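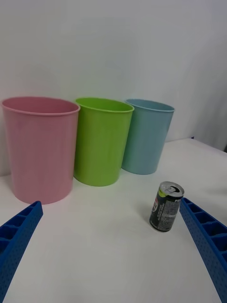 Progress report to the Fosta program: household sorting task

1. Summary

This report covers the second period of the sorting work, up to the end of January. The question you asked us to answer is whether a low-cost arm can take over small clearing-up chores in a home kitchen or a staff break room. Our answer at this point is that it can do part of one chore, slowly, with a person nearby. We don't think it is ready to be left alone in either place.

The work is on schedule. Spending is inside the approved amount, with one item explained in section 5.

2. The task

We chose sorting empties because it comes up every day in both settings and because a mistake is cheap. The arm picks up one item at a time and drops it in the right bin. We use three plastic bins: pink for general waste, green for cans, and light blue for plastic bottles. They stand in a row at the back of a white table, and the items go in front of them.

Drink cans are the main item in this period. Paper cups and soft packaging were moved to the next period after we talked it over with Vonberg, who supply the arm.

3. What works

Picking up an upright can is now dependable as long as it stands clear of everything else. The blue ribbed fingers we changed to in the fall hold a slim can without denting it, and the dimpled sides seem to help with grip. The older flat fingers let cans turn in the hand, and we have stopped using them.

Choosing the correct bin has also improved. With a single can on the table, the arm went to the green bin in every run of the last test set, which was 30 runs. Letting go over the bin is a weaker point. In 3 of those runs the can hit the rim and fell back on the table.

The wrist camera gives a good view of the item right up to the grasp. After that the item blocks some of what the arm needs to see, and it has to rely on where the bins were a moment before. Nudging a bin while a can is in the air still leads to a miss.

4. What does not work yet

- Cans lying on their side. The arm gets hold of some of them, but it often pushes them away first.
- Cans with liquid left in them. The arm has no way to tell, and it tips them like any other. A person would feel the weight and go to the sink.
- Crushed cans. We have too few recordings to say much.
- Speed. One can takes 14 seconds from start to release. A person clears a whole table in that time.
- Bins in a new order. Training was done mostly with pink on the left, and results drop when we swap them around. We had expected color to be enough.

The break room trial at Schouten was short, and the results were worse than in our own room. The counter there is narrow and the staff leave things close together - mugs, spoons, wrappers. The arm stopped and waited for help more often than it finished an item. Staff were patient with it, but they told us plainly that they would sooner throw the can out themselves.

5. Spending

The one unplanned cost was a replacement wrist joint and its cable, $3,299 in total. The old joint had developed play, which made the drop over the bin less accurate. We paid for it from the travel line, where one visit to Vonberg had been replaced by calls. No extra money is requested.

6. Next period

- Record more grasps of cans on their side and crushed cans, with the bins in changing order.
- Raise the release point and repeat the drop test.
- Add paper cups, then soft packaging if the cups go well.
- Move the training runs over to the Skelen software. We have it installed, and it handles recordings from two cameras, so a fixed overhead view can be tried alongside the wrist view.
- Return to Schouten for a longer trial, with the counter left as the staff normally leave it.

We would like your agreement on one change. The original plan calls for running the arm overnight without supervision at the end of the next period. We propose to put that off until the drop test has been repeated and the arm can deal with a can that has fallen over. Please let us know before the next test set is scheduled, as it affects how we book the room.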